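Wrist cam demos: how much clutter is too much?
Tarngate Forum > Learning from Demonstration

halledlow_ben
Hi all! We're up to 947 teleoperated pick demos now, and I'm torn about the backgrounds. My partner on this, Bảo Vương, wants everything as loud as we can get it, flowers on every wall, so the policy can't lean on a plain backdrop. I keep worrying that we're hiding the objects from it, especially thin pale ones like the butterflies, which hardly stand up off the white table at all.

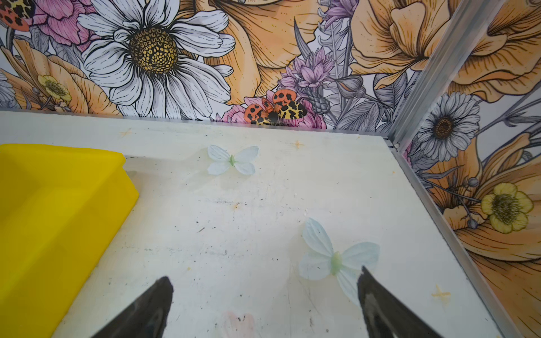

My other headache is labeling. If an operator hovers over one item, changes their mind and goes for a different one, do you keep the episode? I've been keeping them and writing a note, but the notes are getting long (so am I, sorry).

khuc_and_coffee
Keep the loud walls, I'm with Bảo on this one! We trained on plain gray for months at Indonby and the thing fell apart the first time somebody hung up a poster. The changes of mind I'd throw out, though. With 59 of those in a small set, ours learned to dither.

oldservo
I'd have to disagree with you there, Khuc, friendly as ever. A bit of hesitating teaches it to recover. What I would cut is any episode where the fingers hide the object right up to the grasp. And please mix in chunky things with the thin ones. A tool handle fills the wrist view so differently from a flat wing, and you want both.

halledlow_ben
Thank you both, that's such a help. We do have tools in the mix, over a flowered cloth, and I'll take a second look at the hidden-object ones tonight. My plan is to hold out 50 episodes before I touch anything else, then train with the hesitations and without, and post both.

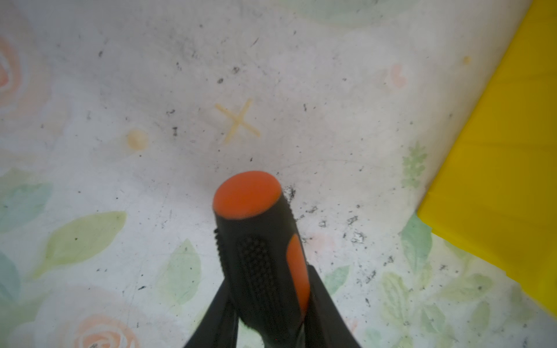

Re: holding out episodes
khuc_and_coffee
Hold out whole objects too, if you can spare 6 of them! Otherwise you're only testing its memory.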